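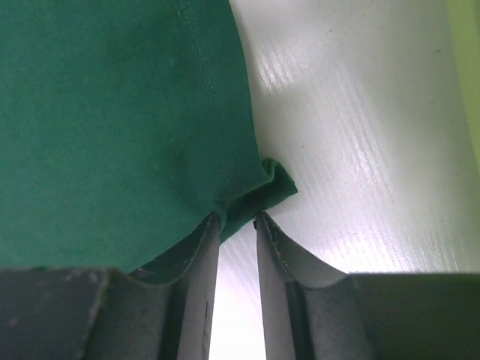

Sang-wook Tak wrote to me after the last time I gave this talk to say that he had ironed one shirt in four years, that it was for a funeral, and that he had done the front only, since he planned to keep his jacket on. He wanted to know whether this made him lazy or efficient. I wrote back that I would put the question to the next room, so consider it put. Hands up for lazy. Hands up for efficient. (Wait. Efficient usually wins by a mile, and the people who voted lazy are always the ones in pressed collars.)

Title of the talk, for those who came in for the other one: Wrinkled. A short history of giving up on ironing. The talk on small business taxes is across the hall and I am told it's very good.

Start with my grandmother. She ironed sheets, pillowcases, dish towels, handkerchiefs and, for a period I only know from family reports, my grandfather's undershorts. She did it standing up in the kitchen with the radio on. She had a soda bottle with a sprinkler cap stuck in the top for dampening things down, and she rolled the damp laundry up and kept it in the refrigerator if she couldn't get to it the same day. Pause here. Somebody in the audience over sixty will say "mine too." Let them. If they want to tell the whole story, let them do that as well, but stand a little closer to them as it goes on.

I iron about twice a year. I own an iron, a Koro, bought on sale, with a steam button that produces a small cough and then a puddle. It lives on a high shelf behind the fondue set, and the two of them come down with the same frequency.

So between her kitchen and my shelf, what happened? That's the talk.

First answer, the one everybody gives: fabric. Permanent press. Go easy on the chemistry, you lost them at this point in Butcombe. The plain version is that cotton wrinkles when the bonds between its long molecules let go and then grab hold again in the wrong place. Water helps them let go. Heat helps them let go. An iron is heat and water and a heavy flat thing to tell them where to be when they settle down. Permanent press is a treatment that ties the molecules in place ahead of time so they don't wander. Polyester mostly doesn't wander to begin with, having fewer ideas.

Do the handkerchief bit if there's a handkerchief. Crush it in your fist for as long as it takes to say the last paragraph, open it, hold it up. If you forgot the handkerchief again, use the program.

The early stuff smelled. It also wore out at the collar fold, and it felt a little like wearing a manila envelope. People bought it by the truckload. I find this touching. An entire generation was offered a shirt that smelled faintly of fish and asked only one question, which was whether they had to iron it.

Second answer: the dryer. I think this one gets less credit than it should. Line-dried cotton comes in off the line with the texture of a tortilla chip, and you iron it because otherwise it will hurt you. A dryer tumbles the thing while it's warm, and if you take it out on time it's most of the way to decent. If you take it out on time. I'd like a show of hands on that, too. (Nobody's hand goes up. If one does, ask that person what they do for a living. So far I've had two nurses and an air traffic controller.)

The rest of us run what I call the second tumble. You forget the load, it goes cold in a heap, you set it going again for ten minutes to get the creases out, and then you forget that. My personal best is four rounds on a single set of pillowcases. By the end they had been dried more thoroughly than most fruit.

Third answer, and slow down for this part: who was doing it. Ironing went away at the moment when the person doing it had somewhere else to be. My grandmother's ironing took up most of a day every week. I have her household notebooks, and she wrote down everything, including what she ironed, in a column headed simply "Done." One year she added it up. The total is 1,821 pieces. She underlined it once, with a ruler. There's no comment next to it, and I have spent more time looking at that ruled line than at anything else in the notebooks.

Don't fill the silence after that. You always fill it. Drink some water.

Her daughter, my mother, went to work in the office at Talpur, which made gaskets, and she took the job in November and by Christmas we had stopped ironing sheets. There was no announcement. My mother's own policy was that she would iron anything of ours we could find a good reason for. I was nine. I tried to argue for a pair of corduroys and was shown how to work the iron.

My brother never was shown. I mention this whenever he's in the audience.

Now the standards section. The part I find funny is that we didn't just stop ironing, we went back and revised the rules so that we'd never been wrong. Linen is supposed to look like that. The T-shirt is supposed to look like that. "Relaxed" is a word on a label now. I paid good money for a duvet cover that comes pre-crumpled, and the card in the package told me to embrace its natural character. My grandmother would have embraced it with a soda bottle.

And it's not that the wrinkle stopped meaning anything. It moved. A wrinkled T-shirt means you're at ease. A wrinkled dress shirt means something has happened to you. Same crease, same cotton, and the whole difference is whether there's a collar. Try this on your way home: look at the shirts around you and notice which ones make you worry about the person inside.

There's a thing that happens with job interviews. I asked 36 people at a workshop in Fullby what they'd ironed most recently, and 17 of them said something they wore to an interview. Second place was weddings. Then came court, which I didn't follow up on. One woman had ironed a paper sewing pattern and one man had ironed a grilled cheese sandwich, and he was very willing to talk about it. Medium heat, foil on both sides. He says the trick is not to push.

So we still know how. We've turned it into a thing you do when you're frightened, which I'm not sure is progress. My grandmother ironed when she was angry, too, but she also ironed when she was perfectly fine.

If running long, skip from here to the bottle.

The cheats. People want these, and they'll write them down even though they know every one. Hang it in the bathroom while you shower: works on wool, does nothing for cotton except make it damp and give you hope. Damp sock in the dryer with the shirt: works. Ice cubes in the dryer: works about as well as the sock, and is louder. Hair straightener on a collar: works extremely well, and my niece can do a placket with one in under a minute. Wrinkle spray: water, a little fabric softener, and a price. Putting it under the mattress: my uncle swore by this for trousers and went through life with a crease an inch to the left of where you'd want it.

Wearing it anyway: works. By lunch your body has done a fair amount of the job, and everyone else's shirt has come down to meet you.

Somebody will ask in the questions whether ironing is good for clothes. Short answer, it's a mild scorching we have all agreed to. Turn dark things inside out or they'll go shiny. Stay off the prints. Somebody else will ask about steamers, and will turn out to own one, and will want you to know it changed their life. Nod. There is no way to disagree with a steamer owner.

Somebody will also ask whether I felt guilty writing this. A little. I set aside an afternoon to iron the way she did, properly, sheets and all, with the notebook open next to me for the order she liked: flat things first, then pillowcases, then shirts, collar before yoke before cuffs. I got through 20 pieces and had to lie down on the ones I'd finished. They were very nice to lie on, I'll give her that. Cool and smooth and smelling of hot cotton. I understood the sheets for the first time. I have not done it since.

The bottle. Take it out of the bag now, not before, or they'll look at it the whole time. The cap is hers, the bottle is a replacement. Pass it around the room, and remind them it's full. Front row always finds out.

Then questions. Get the bottle back before you leave.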